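El susto de la celda: un cable, un bucle y 67 intentos

Febrero de 2022

Os debía esta historia desde el último boletín, así que allá va.

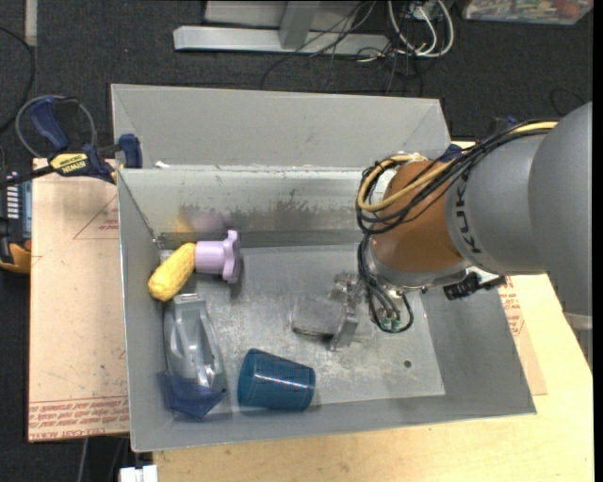
Llevábamos 67 intentos seguidos de vaciar la caja metálica y yo estaba tan contenta que me fui a por un café (¡error!). Cuando volví, el brazo estaba en parada de protección y la pantalla me soltaba un aviso de par excesivo en la muñeca. Pensé en el software, claro, porque la tarde anterior habíamos metido la versión nueva del planificador, que en casa llamamos Ostimis. Me pasé 2 horas mirando registros y nada, todo limpio.

Al final era el cableado. El bucle que cuelga junto a la muñeca se había quedado corto y, en los giros más cerrados, tiraba del conector hasta que el controlador decía basta. Y menos mal que lo dijo, porque un poco más y arrancamos el cable con el brazo en marcha.

¿Qué hemos cambiado? Pues hemos dado más holgura al mazo, hemos limitado el giro del último eje y ahora, cada 17 ciclos, el brazo para y alguien revisa los conectores con la seta de emergencia pulsada. También he repasado los sargentos que sujetan la caja, ya que estaba. La gente de Gridura nos manda una funda nueva que llega en 4 semanas; hasta entonces, velocidad reducida y el café me lo tomo al lado de la celda.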